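Stenuditz Hall: what happens when a whole corridor tries to tidy up

Project report, Everyday Spaces module, second year

I should say at the start that I did not choose this topic because I'm a tidy person. I chose it because I'm the opposite, and because the module handbook said we could study "any small habit in a shared building", and my own small habit was leaving clean clothes on my bed until I had to sleep under them. So the habit became the project. I called it Flarolus, after a character in a comic I used to draw, and the name went on the form before I could think of a sensible one.

The question was pretty simple. Does it matter where people fold their clothes? On our corridor in Stenuditz Hall nearly everyone folds (or doesn't fold!) on the bed, since the desks are full of books and the floor is the floor. I wanted to know if the bed helps or gets in the way.

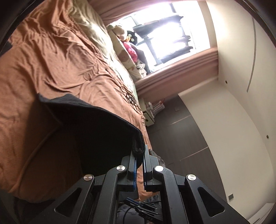 842 words in the original, cut down a bit for the web version

The bed is a funny sort of table. It's the biggest flat thing in a student room, so you tip everything out onto it and feel very organised for a minute, and then you notice it isn't flat at all. A wrinkled sheet pulls at whatever you're folding. Black clothes on an orange sheet are at least easy to see, and I'd say that's a real point in favour of loud bedding. On my old navy cover I lost socks in plain sight.

Black on black is another matter. With thick dark clothes you can't find the seams, so you end up feeling for the edge with your fingers and hoping you've got a hem and not a sleeve. Nine people on the corridor kept a folding diary for me, and the dark jumper came up over and over as the thing they left till last. One diary entry just says "jumper. no." I've kept that one on my noticeboard.

The method, for anyone who wants to repeat it: everybody did their normal washing, folded it on the bed for two weeks, then folded it somewhere else for two weeks. Somewhere else could be a desk, an ironing board or the big table in the kitchen. They wrote down how long it took and how cross they felt, and whether the clothes reached a drawer the same day. The crossness scale was my idea and my tutor wasn't keen, but I'm glad I kept it in because it gave me the most interesting column in the whole spreadsheet.

Folding on the bed was slower for most people, which I expected. What I didn't expect was that the clothes were more likely to be put away afterwards. I think it's because you have to move them to go to bed! The kitchen table pile could sit there till Thursday and did, next to somebody's cereal. People were less cross at the table and crosser later, when they had to go and look for a clean T-shirt in the kitchen before a nine o'clock lecture.

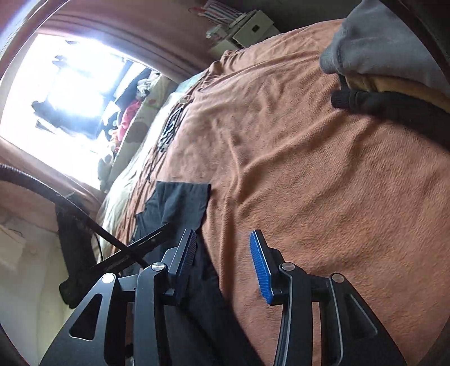 The blanket question deserves its own bit, as it split the corridor. Some people pull everything smooth before they start and some just fold on top of whatever is there, ridges and all. I'm in the second lot. A fuzzy blanket grips the cloth, so a folded top stays where you put it, but it also leaves fluff on anything dark, and then you're off hunting for the lint roller and the folding is forgotten. A smooth cover has no fluff and the pile slides off the side when you sit down. I tried both and I still can't pick.

Then there are the things that already live on a bed. Pillows, a cushion, the sweatshirt you took off last night. The diaries are full of these. People nearly always started by shoving them up to one end, and the shoved things never got folded, even when they were clothes. I started calling this the "far end problem" in my notes and would happily do another project on it.

There were weak points. Nine diaries isn't many, and two of them were mostly blank by the second half. Everyone knew what I was after, so I suspect some drawers got used that normally wouldn't. I'd also borrowed my reading list almost whole from the Veltis study room shelf, and the best thing on it was about hotel laundries, where they have proper tables and proper light and a reason to hurry.

If I did Flarolus again I'd ask people to note the time of day. By a window in the morning you can tell navy from black quite well. Under the ceiling light in Cárdenas, the older block next door, I paired the wrong socks every single time, and I only found out on the bus.

My own clothes are in the drawer as I write this, apart from the jumper.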